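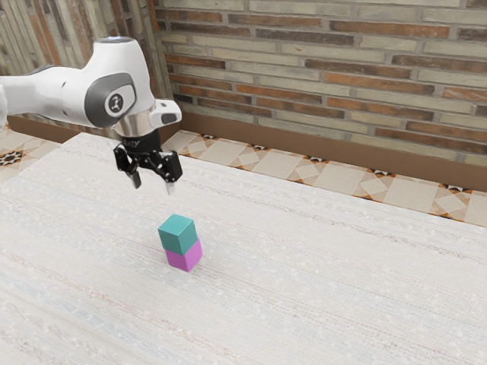

Stacking practice in the simulator: a teal cube on a pink one.

I have packed sample boxes at Kikeck's Tranthorpe depot for over 2 years, and since April part of my shift has been spent at a screen. The arm will be doing the stacking on line two. We run it in simulation first, and somebody who knows the job has to say whether a stack is good enough to send on.

My view is that this is real work and should be paid as such. At present it is graded as "monitoring", a step below packing. Ebise Derese, who trained me, passed or failed 494 stacks last month on the lower rate.
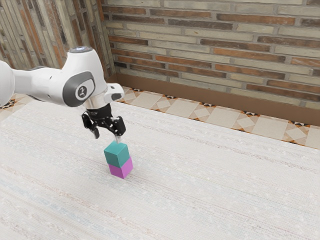 The firm's case is that the judging will end once the arm reaches 1,000 passes. Perhaps it will. But the standard it learns is ours, picked up from years of crushed corners and returned boxes, and we were never asked what that was worth. I don't want the arm stopped. My wrists are better for the hours off the line. I want the grade put right before the Friday rota changes.

2 comments

Severino Vallejo: Same at Thibodeaux. They called it "light duties".

packer_jo: Who decides when a pass is a pass?

Sign up for our weekly newsletter. You can unsubscribe at any time.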